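Wrist camera or head camera for comparing two grippers in simulation?

2018-05-06
by slowpincer

Hi all, long-time reader of this site and finally brave enough to ask something. I'm trying to choose between two parallel grippers for a two-armed robot, and before I spend any money I'm doing the whole comparison in simulation, in Bastamon, with a made-up home for the robot to work in. One gripper is the Felport with the flat plate fingers and the other is a Bonura with shorter, stubbier ones. The low-level controller is the Mitsotakis-Vlachou one that comes bundled with the arm model, and I've left it on its default gains because every time I touch gains I regret it.

My trouble is with the cameras more than the grippers, or at least I think it is! I have two kinds of view to work with: a wrist camera mounted behind the palm, and a head camera that looks down over the body. I did my first 600 tries with the wrist view only, split evenly between the two grippers, and 456 of them ended with the ball lifted. I was pleased for an evening. Then I started going through the saved stills and realized I had no idea whether I was comparing grippers or comparing how well each gripper lets its own camera see.

With the plate fingers, the wrist camera sits low, with the palm housing taking up the bottom of the view. When the arm is turned the view leans over quite a lot, and I find I have to look at it for a while before I know which way is up.

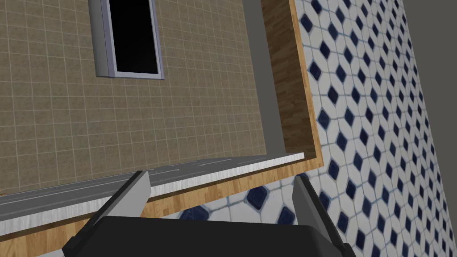
Wrist view with the fingers wide open and nothing between them.

I do like how much you can see through the gap. The ledge edge shows up nice and bright, and the diamond tiles give my corner finder plenty to hang on to. Maybe too much, since it happily locks onto the tiles when what I want is the ledge. The beige wall has a grid on it too, so there are regular patterns nearly everywhere you turn. I picked those textures myself, on a rainy weekend, because I thought they looked homey. I'm starting to think I picked them badly.

The second thing is the glass. My test task is a plain white ball next to a small wooden board, on a speckled gray-blue table, and I put a clear panel in as well because the real kitchen I'm planning for (my sister's, she's very patient) has a glass splash guard. In the wrist view you can really only make the panel out by its edges and by the way the table pattern shifts a little through it.

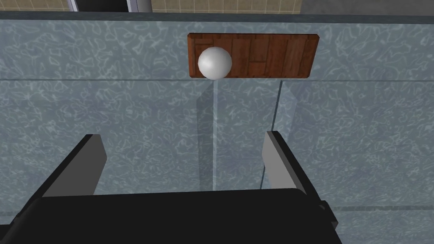
My ball detector has no trouble with any of this, bless it, white on brown is about as easy as it gets. The planner is another story. It gets its obstacles from the depth image, and the depth image goes straight through the panel to the table, so the arm plans a lovely short path right through the glass and the collision checker stops the run. I've been counting those as gripper failures, and now I don't know if I should. The Felport gets more of them, but its fingers also stick out farther in my setup, so of course it would reach the glass first. Is that a fair mark against it? I go back and forth.

What the head camera gives me

I turned on the head camera hoping it would settle things. It looks steeply down over the robot's own shoulders, so you get the body, both arms, both grippers, and whatever is on the far side of them. I drove the robot in between the blue door and the gray one to see how well I could judge clearance, since getting through tight places with the arms up is the other half of the job.

I was surprised by how much of the view is just robot. The white body fills the bottom, and the grippers themselves come out quite small and dark. For clearance I found it useful all the same, especially on the blue door side, where you can check the left gripper against the handle. For anything to do with how the fingers are placed, though, I'd be guessing.

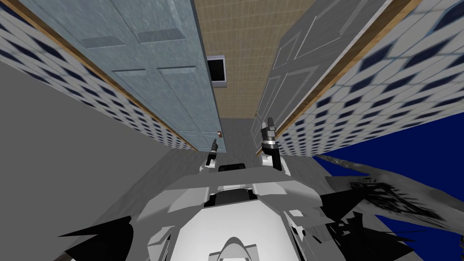 Where I'm stuck

I saved a second head view from the passage too, and this one makes me doubt using it for any side-by-side judging. The two grippers don't come out at the same size at all. The right one is nearer and looks a good deal chunkier, and the left one looks slim and far off. If I put the Felport on one wrist and the Bonura on the other, which was my clever plan for halving the number of runs, I'd be looking at one of them from close by and the other from a distance every single time.

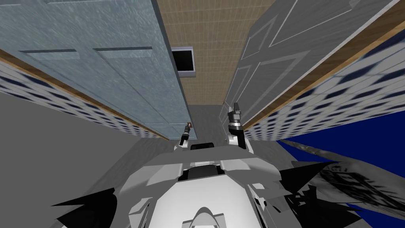
Head view between the two doors, with the right gripper the larger and closer one.

So, my actual questions, and thank you for reading this far. Should I score the grippers from the wrist view, the head view, or both? Should the runs stopped by the glass count? And is it silly to test one gripper per arm at the same time? I'm not in a rush. I was hoping to have something decided by January, when my sister gets her new counters, so there's loads of time to do it over if I've been going about it wrong.

3 replies

by tallowbench

Oh, I enjoyed this, and please don't feel bad about the first batch of runs. You learned where your camera problem is, and that was worth the electricity.

I'd pull the two jobs apart. You have a seeing problem and a holding problem, and at the moment one number has to stand for both. The nice thing about a simulator is that you can cheat. Bastamon knows exactly where the ball is, so for the gripper comparison take the ball's pose straight from the simulator and leave both cameras out of the scoring altogether. Same start pose, same ball pose, same approach for both grippers, then close and lift. Whatever difference is left over comes from the fingers. I did this last year with 2 sets of fingertips I had drawn myself and was quite crushed to find that my favorite was the worse one; the camera had been flattering it all along.

Once you have that, switch the cameras back on and run the lot again. The gap between the first result and the second tells you what each gripper costs you in visibility. You do want that number too, because on the real arm you can't cheat. A gripper that holds beautifully and blocks its own camera is a nuisance to live with. I have one in a drawer.

About the glass: I'd take the panel out for the gripper runs and keep a separate little set with the panel in. When you get to that set, give the planner the panel as a known box. Your sister's splash guard isn't going to wander off, so you can measure it once and type it in. I wouldn't wait for depth to find it. My own depth camera has never given me anything sensible on clear plastic, real or simulated, and I've tried a good many settings.

I wouldn't do one gripper per arm. Even with the cameras out of it, the left and right arms come at the table from different sides, and the default controller may well hit a joint limit on one and not on the other. If you're dead set on it, swap them halfway through and keep the two halves in separate files. I once merged mine and lost an entire afternoon getting them apart again.

by mossy_gantry

use the wrist cam. head cam is for driving. also turn the tile textures off, make the wall plain gray and your corner finder will calm down

by ovenmitt_kinematics

I agree with nearly everything in the long reply, and half agree with the short one. Do try plain walls, certainly, but I'd put the patterned ones back before you finish. Somebody's real kitchen will have tiles in it, and if the corner finder grabs a diamond every time it sees one, you'd like to hear about it now. When I had the same trouble (mine was a checked floor, very fetching, never again) I masked the image so the finder only looked at the patch between the fingertips. Your fingers are spread nice and wide at the start, so you've got a decent window to work with. It gets narrower as they close, so do your looking early and then trust the arm for the last bit.

On the view leaning over: are you turning the image back upright before the detector gets it? You know the wrist angle from the joints, so you can rotate the picture by that much and save your poor neck. It helped me more than it helped the software, to be fair, but I caught two bugs in a week just because I could finally tell the wall from the counter.

One thing I'd add for the head camera. I wouldn't throw it out of the comparison completely. Save a head still at the moment of contact on every run and don't score from it, just keep it. When a run fails for no reason you can find, it's lovely to be able to look at where the elbows were. I've had the forearm leaning on the edge of a cabinet while the wrist view looked perfectly innocent. For the passage, you might tip the head camera up by 10 degrees and see if you get a bit less shoulder and a bit more door. You'll lose some of the floor close to the base, so check you can live without it before you change all your runs over.

And do have a gentle look at those default gains once you've got a baseline saved. If I remember right, the Mitsotakis-Vlachou defaults are set up for a bare wrist, and your two grippers probably don't weigh the same. The heavier one could be sagging a little on the approach, and you'd be blaming the fingers for it. You can leave the gains alone and simply enter each gripper's mass in the tool settings. Let us know which one wins, I have a soft spot for stubby fingers.

by slowpincer

Thank you, all three of you! I had never once thought to rotate the image. I've pulled the panel out and started the no-camera runs tonight, one gripper at a time on the right arm, and I found the tool mass field, which was sitting at zero for both. Oh dear. I'll enter the real masses and start the batch over in the morning.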